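I caught up with the woman who runs the packing room at Skorstead on a Friday, kettle just boiled, and asked how a candle maker ends up so fussy about boxes.

"Colour, mostly!" she laughed. "We tried white and every thumbprint showed. Plain brown is my favourite - it forgives you."

She folds 48 before lunch, and the long ones go to a gift shop in Gundville, two tapers to a box. I had a go myself (mine came out crooked) and she was very kind about it.

"You learn to leave the lid till the end," she said. "People want to shut it straight away."

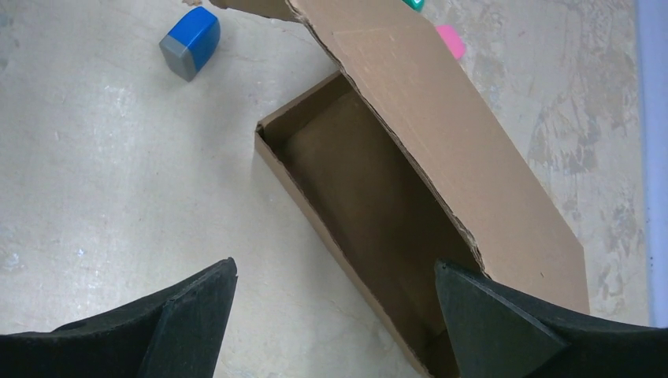
One of the long, shallow boxes with its lid up.

And the offcuts? "My neighbour's garden gets them. More than 40 sheets last winter, and she still wants more."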